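Clearing Up After a Big Supper

I've washed up after a good many long suppers (my friend Iraís Cárdenas cooks for 10 as though it were two), and the thing that has helped me most is bringing everything to one stretch of white surface before I run any water. Plates, bowls, forks, the lot!
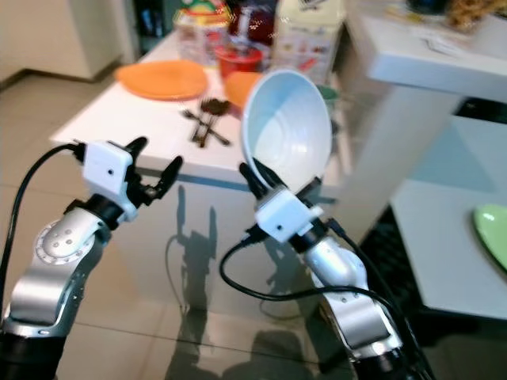
Scrape first, with a rubber spatula if you have one, and let the bowls wait their turn. I like to do the orange plates ahead of anything greasy, as bright colors do show every smear.

Silverware

Gather forks and spoons into one heap between the dishes, then stand them handles up in a jar of warm soapy water while you see to the rest.
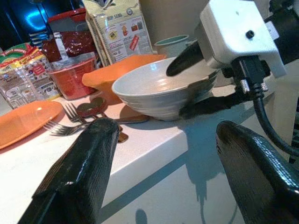
Wiping Down

Start at the back and work toward yourself, lifting each plate as you come to it, and use a second cloth for drying. 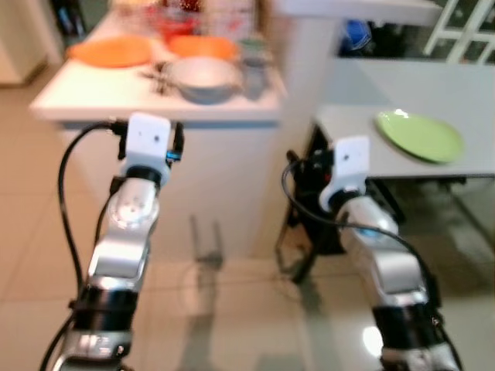 A spoonful of baking soda on a damp sponge takes off most tea rings, bless it, and then you can put the kettle on again.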